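Drawer Pull Fault at the Flekmont Shop

Dec 13, 2022
6 shares | 2 comments

Photos from our tidy-up trials, where the robot opens a drawer and puts tabletop items inside. We stopped work after the arm kept pulling on a lower drawer that had already reached its stop. It dragged the nightstand forward before Helmut Buschmann hit the emergency stop. No one was hurt.
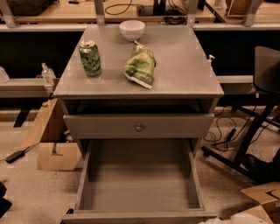 The gray nightstand with its lower drawer fully open and empty. A can, a snack bag and a small bowl are on top.

The log showed the pull force climbing for nearly 50 readings with no change in drawer position. The Pandeo controller should have let go at the force limit, but that check had been turned off in March for a stiffer cabinet -- and never turned back on.

The limit is on again, and the drawer routine now quits if the handle stops moving. Helmut also wants the cables on the floor moved before the next trial. We will rerun the full set with the Shokri team once that is done.

Filed under: Faults, Drawers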